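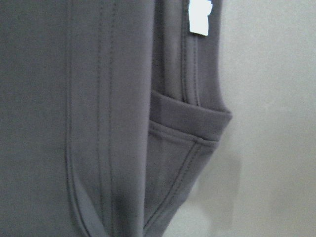

Home Blog Local bits About Contact

Search this site... Go

Trying to get listed (again)

So I finally sat down to sort out my listing in the Skatness business directory, which I've been putting off since May. I do the books for small firms, mostly sole traders, and a fair bit of my work still comes from people typing "accountant near me" and ringing the first number that looks friendly.

The trouble is, the directory had me down twice. Once under my own name with an old phone number, and once as "Zeltero Office Supplies", who moved out of my building before I moved in! I had a call last week from a man wanting 40 lever arch files. Lovely chap, but no use to me.

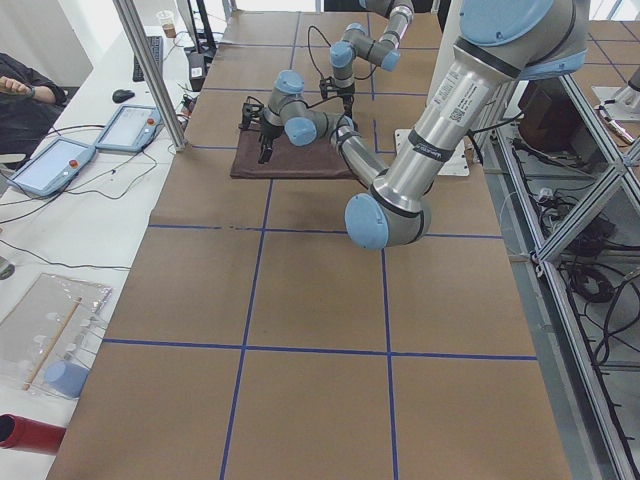

I filled in the correction form and got an automatic reply saying it would take 5 working days. That was three weeks ago. Then I rang, and spoke to Adebayo Mohammed, who was very patient and found the problem straight away - they'd merged two lists and everything at number 122 had been muddled up, me included.

He also talked me through the paid option. You get a logo, a longer description and a spot nearer the top of your category. There are only 4 accountants in mine, so I'm not sure being "nearer the top" is worth paying for (I'm second as it is).

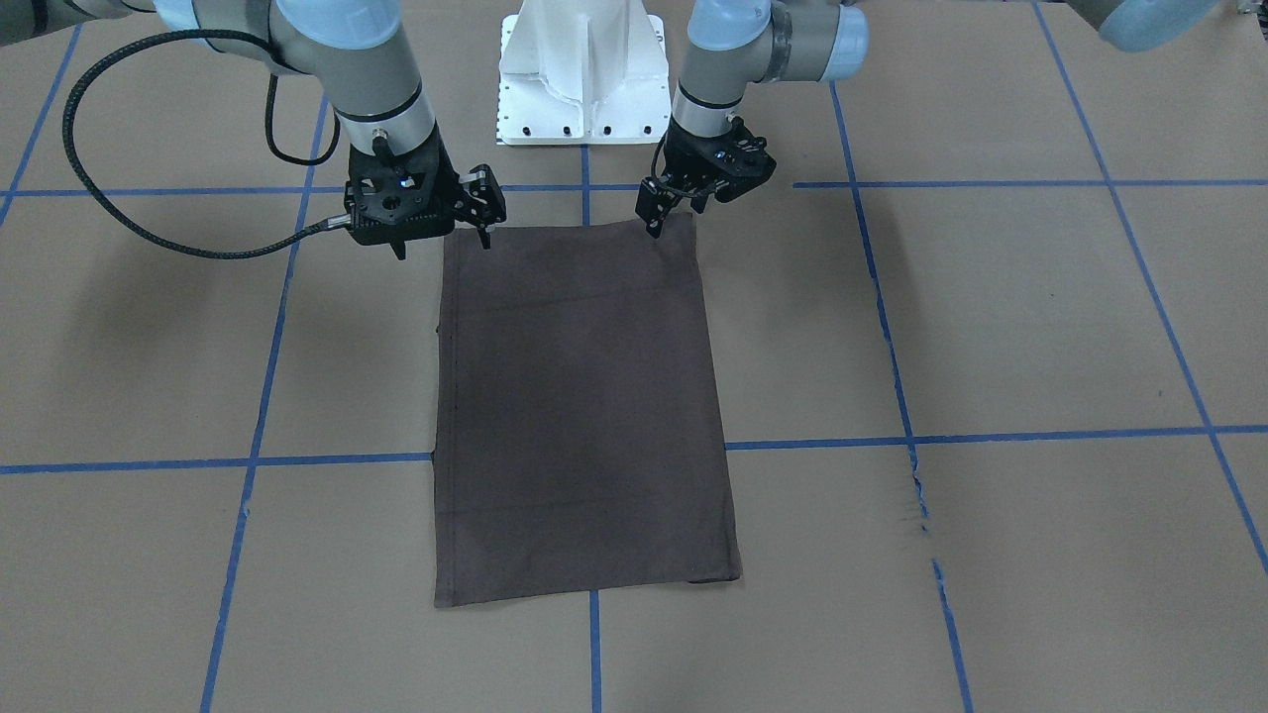 What I have done is rewrite my description. The old one said "a full range of services", and I couldn't tell you what I meant by it. Now it says tax returns, payroll and VAT, plus which days I'm in. If you've got a listing anywhere, go and read yours - I bet there's something daft in it. Mine had the fax number on it. I've never owned a fax.

Next job is the map pin, which puts me in the car park.

Recent posts
Chukwu or Grikar: which invoicing app I kept
Chasing late payers without losing your temper
My new desk, at last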